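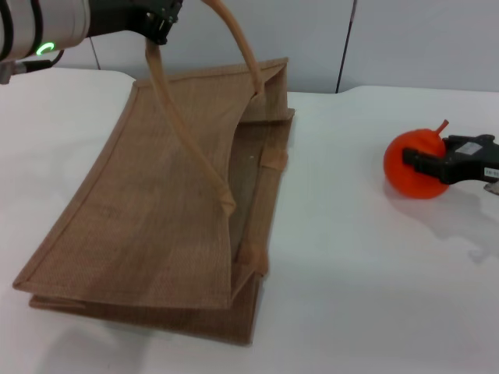

Home Shop Days Recipes FAQ About

Search this site... Go

Farmers Market Questions I Get All the Time

I've been shopping the Cirnwood market every summer for 9 years now, and my inbox fills up every March with the same questions. So here you go!

What time should I show up?
Depends what you're after. For berries and eggs, get there before 8:30. If you just want to wander and eat a pastry (no judgment, I do it too), 10 is lovely and the parking lot by Oltard Hardware has usually cleared out by then.

Do I need cash?
Bring a little. Most stands take cards now, but the honey table doesn't, and neither does the man with the good radishes. I take $30 and try very hard to come home with some of it.

Can I haggle?
I wouldn't. You can ask for a deal on bruised tomatoes near closing, though – I've made a lot of sauce that way.

What kind of bag is best?
Something sturdy that you can wash or shake out, with handles long enough to go over your shoulder. Heavy stuff goes in first, peaches on top, and greens tucked down the side.
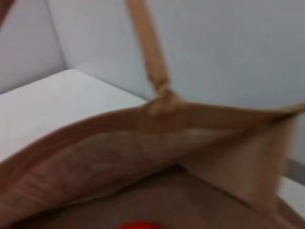
I also keep a small cooler in the trunk for cheese and fish. My car gets like an oven in July and I've lost some very nice goat cheese to it.

How do I keep herbs from going limp?
Trim the stems and stand them in a jar of water. Parsley and cilantro go in the fridge, basil stays out on the counter because it hates the cold.

Are dogs allowed?
On a short leash, yes, but skip it on festival days. It's a zoo!

Comments (3)

Santeri Nurmi
Is the bread stand coming back this year? I miss that rye.

Aarne Keskinen
They moved to the far end by the fountain. Go early, the rye sells out fast.

plumjam
The basil tip saved mine, thank you!!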